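Budget for the second arm

Jun 18, 2019

The first draft of the equipment plan for the second bench had one line in it, which was the arm. That draft did not survive the first pass through the purchase orders for bench one. The arm was the largest single cost there, but the small orders that followed it went on for months, and most of them were placed in a hurry at full shipping rates.

So the plan for bench two starts from the table and works outward.

Table. We paid Griren to supply the first top and drill it to our drawing. The drawing was wrong once and we paid for the second visit. For bench two I have asked for the same hole pattern as bench one with no changes, so that a fixture made for one table fits the other. Spare holes cost very little when the drill is already out, and a lot when it has to come back.

Arm. Two quotes, one from Sekau and one from Ansari. Sekau is cheaper on the arm and more expensive on everything that attaches to it. Ansari includes the controller cable and a wrist camera bracket but quotes 10 weeks for delivery. With the bracket and cables added to the Sekau quote, the gap is $1,972 in Sekau's favor, and their lead time puts the arm here in July. I am leaning that way.

Cables. Budget these as a separate line. On bench one they were filed under "misc" and overran it. Whatever length the drawing says, the arm needs slack to reach its far poses, and the slack has to go somewhere. I am adding cable clips and 4 spare leads.
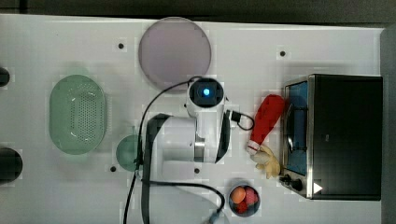

Bench one from overhead, with the arm folded and the kitchen props out.

Props. This line gets questioned at every review, so I will set out the reasoning. The kitchen tasks need a colander, bowls, a plate, toy produce and a toaster oven. Apart from the oven, these are cheap items, and the cost is in matching them. If bench two gets a different plate, results from the two benches can't be compared without a footnote. I would buy duplicates of everything now, plus one spare set, while the same items are still sold. The oven takes up a good part of the right side of the table, so its footprint goes on the layout drawing before the arm position is fixed.

Mounting and safety. Base plate, bolts, emergency stop, and a power strip with its own switch. None of it is interesting and all of it has to arrive before the arm does.

Software. No new cost this year. The Tarkura license covers 2 arms, and the second seat has been idle. A third bench would change this — the next tier is a large step up, and I have not put it in the plan.

Still open: whether the Sekau quote includes freight, and who signs for a pallet if it arrives on a Friday. I have written to them about the freight.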